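Why Does Yellow Look So Cheerful?

Hi again! Last time I told you about my trip to Nevard Beach, where I picked up way too many shells and had to put most of them back. A reader wrote in afterward with a really good question: "Why does yellow look so happy, and where did people get yellow paint before there were stores?" I love this question, so I spent a whole afternoon on it (and forgot to eat lunch).

Let's start with your eyes. At the back of each eye you have tiny parts called cones. They catch light, and most people have three kinds. One kind is best at catching the long waves of light, one is best at the middle waves, and one is best at the short waves. When you look at a lemon, the long-wave cones and the middle-wave cones both get busy at the same time. Your brain puts their messages together and says, "Yellow!" Two of your three teams are cheering at once, so yellow seems very bright to us.

Is it really a happy color, though? Well, a lot of people say so when you ask them. I think sunshine has something to do with it, and so do dandelions and chicks and scrambled eggs. But not everyone feels the same way about colors. My neighbor Lutz Wendt can't stand yellow. He once got a yellow raincoat for his birthday in January and wore it inside out until spring!

Now for the paint. Every paint has a colored powder in it called a pigment, plus something sticky to hold the powder together. One of the oldest yellow pigments is ocher, and it's a kind of earth. You can dig it up! People ground it into powder with stones and mixed it with water or fat. There are cave paintings many thousands of years old with ocher in them, and you can still see the color today.

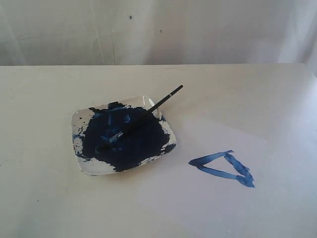 A dish of dark blue paint, a thin brush and one blue triangle.

Blue was a lot harder to come by. You don't find much blue dirt lying around! For a long time, the best blue in Europe came from a stone called lapis lazuli, and it had to travel a very long way from the mountains where it was mined. It cost so much that painters saved it for the most important parts of a picture. If you had lived back then, your yellow sun would have been cheap and your blue sky would have cost a fortune.

You can make a yellow of your own at home. Ask a grown-up to help, and put on an old shirt, because this stuff stains.

Put a spoonful of turmeric (it's a yellow spice, so check the kitchen) in a small cup. Add a few drops of warm water and stir until it looks like thin mud. Paint with it on thick white paper and let it dry.

Then try this: mix a pinch of baking soda into a little water and brush it over part of your dry painting. Watch what happens to the yellow! It turns a rusty red. Turmeric changes color when it meets things like baking soda, and I jumped out of my chair the first time I saw it.

My turmeric sun has been on the window for a while now and it's getting paler, so keep yours out of the sunlight if you want it to stay bright. Next time I'm going to write about pink, and why flamingos have to eat their color.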